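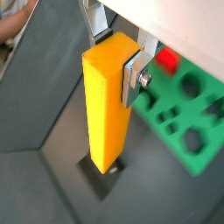
A yellow block in the gripper, with the green shape board behind it.

About Niken

Niken helps small manufacturers, colleges and packing firms decide whether to buy a robot, and if so which one, and what to leave off the order. We don't sell equipment and we take no commission from anyone who does. A fair share of our reports end with the advice to wait a year.

We started in March, in a unit on the Marach estate, after too many jobs where the arm had been paid for before anyone had asked what it was going to pick up. Quotes tend to cover the arm. They go quiet on fingers, brackets, guarding, training days and the hours somebody will spend moving a fixture a little to the left.

What we do

Before a client signs, we try the task in its plainest form. Most of our bench work is done with coloured blocks and a foam shape sorter, and the parts are cheap on purpose. If a supplier's demonstration only works with the supplier's own parts on the supplier's own table, we would like to know that early.

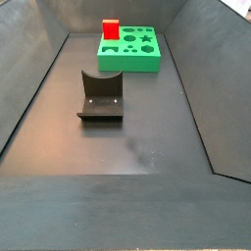

Kuusisto, a client, wrote to us after reading an earlier version of this page: "You make it sound as if nobody should ever buy one. We did buy, in the end, and we'd have liked more help with the second year's budget and fewer warnings about the first."

Fair comment, and we have changed the service a little. Every plan now runs to 3 years, with spares and fixtures on their own lines. We still think the warnings were right.

What it costs

A desk review of one quote is £194. A full buying plan with bench trials is £3239 and takes 9 working days once we have your parts. Travel is extra and charged at cost.

We don't give payback dates. Truvo, our costing sheet, shows what you would have to believe for the purchase to pay for itself - shifts, scrap, staff time - and leaves the believing to you. Clients sometimes find this annoying.

Getting in touch

Send the quote you have been given, with the small print, and a note of what the robot is meant to handle. Please don't send the supplier's video.

Page last updated May 30, 2024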